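Last updated: March

We signed the lease on the unit at Futham last month, so I thought I would write down how it went while I still remember the order of things.

The building used to be one big warehouse. Skonddale bought it and split it into small workshops for firms that have outgrown a spare room but can't fill a proper factory. Ours is 210 square metres, with a roller door, one toilet and a mezzanine that came with a locked filing cabinet and no key. There are 8 units on our side and five are let. Nuvwood have the two at the end.

Rent is 900 a month for the first year, then it goes up. I had expected to argue over that, but most of the talking was about the service charge. The first draft had us paying a share of the roof repairs by floor area, including repairs agreed before we arrived. Dougal Leckie, who did our lease, got that clause taken out in a week. It cost us 526 for his time and I would pay it again.

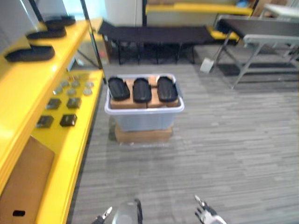 The power supply was the other sticking point. The unit has single phase and we will want three phase by the autumn. Skonddale will bring the cable to the wall and we pay for everything after that. Get this in writing if you are doing the same. Ours is in a side letter, signed by both parties.

Thorlacius, the lender, wanted to see the signed lease before releasing the second half of the loan, so there were nine days when we owed a deposit and didn't have it. My sister covered the gap. She has been paid back.

Broadband is booked for the end of the month. Until then I'm working off my phone, and the signal is best by the roller door.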